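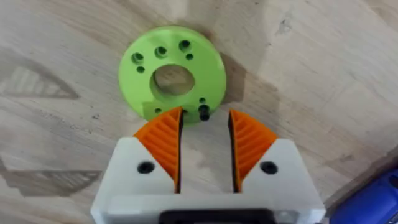
One of our reviewers told us flat out that a rule people can't remember with their hands full is no rule at all, and that our first draft had far too many of them. I was annoyed for a day or so. Then I went back to the draft, counted 36 rules, and started crossing things out. What's left is 12, and this section goes through the ones that caused the most arguing.

**Figure 3.** Green disc and upright black pin on the table, gripper open, wrist view. Rules 4 through 7 apply to this stage of the task.

## 4. Working rules for small-part insertion

### 4.1 Where the rules came from

We didn't start from theory. The Zirthorpe guidelines (our lab's in-house set, last cleaned up in July) already had a chapter on tabletop handling, but it was written for boxes and bottles - things you can grab badly and still get away with it. Small parts with holes in them are pickier. A grip that's off by a little at the start is off by a lot when you try to line up a pin, so we rewrote the chapter from scratch and tried it out over 1,767 logged attempts on the Ralov task set.

I should say that the three of us who wrote the rules were also the ones running the attempts. We know that's a weak spot, and Section 6 gets into it.

### 4.2 Open before you approach (Rule 4)

The fingers have to be fully open before the gripper comes down to part height. Sounds obvious, right? But operators love to open on the way down, and I'm as guilty as anyone. The trouble is that a half-open finger can nudge the part, and then the start pose in the log no longer matches what's on the table. Under Rule 4, if a part moves before the grasp begins, you stop, mark the attempt as "disturbed," and reset. You don't get to chase it around and call that a clean run.

We went back and forth on whether a small nudge should count. In the end we said yes, any movement you can notice in the wrist view counts. It's strict, but it's easy to apply, and two people watching the same recording will mostly agree.

### 4.3 Keep the feature in view (Rule 5)

Whatever you're going to line up with, be it a hole, a pin or an edge, has to be visible in the wrist view at the moment you commit to the move. Look at Figure 3 again. The left finger overlaps the lower edge of the disc from this angle, but the pin and the big center hole are both in plain sight, so the view passes. If the finger had been hiding the pin, the operator would have to back off and come in from a different angle.

Note that Rule 5 says nothing about the rest of the part. An early version asked for the whole outline to be visible, and people spent ages hunting for a pose that satisfied it - sometimes there just wasn't one.

### 4.4 Shadows and lighting (Rule 6)

This one surprised me. We had planned to ask for even, shadow-free light, the way the Brarnix checklist we used to follow did. After a few weeks we dropped that. Shadows are fine as long as they stay put during an attempt! What hurt us was light that changed halfway through, usually from somebody leaning over the table. So Rule 6 now asks for fixed light and no leaning, and it leaves the direction up to you. Write the direction down in the session sheet, though. You'll want it later when you're comparing sessions.

### 4.5 Other things on the table (Rule 7)

Extra objects are allowed near the work area if they don't touch the part and aren't in the path of the fingers. They also have to stay where they are until the session ends. We tried a "bare table only" rule with the Louro set and gave up on it after 13 sessions, mostly because it was a pain to enforce and the recordings came out looking like no bench I've ever worked at.

### 4.6 What we left out

There's no rule about speed. There's also no rule about how many times you may retry a grasp, and I kind of regret that one. Some operators quit after two tries and some kept going for around a minute, so retry counts in our logs say as much about the person as about the part. If you adopt these rules, pick a retry limit before the first session and write it at the top of the sheet. We'll be adding one to the next version, once we've settled whether a regrasp without lifting counts as a retry.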